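Wood finish forum > Interior tables and benches
Thread: Waterborne poly over oil stain, adhesion failure

furnmont_shop
Red oak top, Panham oil stain, then 3 coats of waterborne poly. Six weeks later the film lifts under masking tape. Stain had 24 hours before the first coat. Humidity in the shop was 57 percent. Is this a cure problem or a scuffing problem?

grainfiller
Cure. Twenty-four hours is too short for an oil stain on open-pored oak. The surface feels dry while the pores still hold solvent. I wait 6 days at that humidity.

Rivadeneira71
Disagree. I have coated oil stain at 24 hours many times with no lifting. Excess stain that was never wiped off is the usual cause. If color comes away on the back of the tape, the stain layer is what failed.

furnmont_shop
Color does come away on the tape, mostly along the pores.

grainfiller
Which fits either explanation. Pores bleed back for hours after wiping.

Rivadeneira71
Then wipe again at one hour and at three. Waiting six days over a pool of stain gives you a skin with soft material under it.

flatsawn
A coat of dewaxed shellac between the two settles this for most people. Check the label – regular shellac contains wax, and waterborne poly does not hold well over it.

furnmont_shop
I would like to avoid shellac on a work surface. Heat resistance is poor.

flatsawn
Under three coats of poly it has not mattered on mine. I would worry more about alcohol spills at a worn spot.

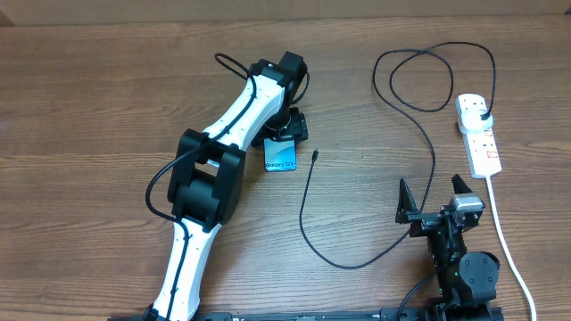
Posted by Flalilach | Member | August 2020

My brown top, with the grain running side to side. Oil stain, wiped twice, shellac, then poly. I ran a crosshatch tape test on an offcut from the same board and lost no squares. I did not test without the shellac, so it proves little about the wait time.

grainfiller
Scuff between coats?

Flalilach
320 grit, light, before the second and third coats. Nothing over the stain itself.

furnmont_shop
I will strip one half and leave out the shellac there, wiping on Rivadeneira71's schedule. The other half gets shellac. Same wait for both.

Rivadeneira71
Use the same can of stain, and stir it.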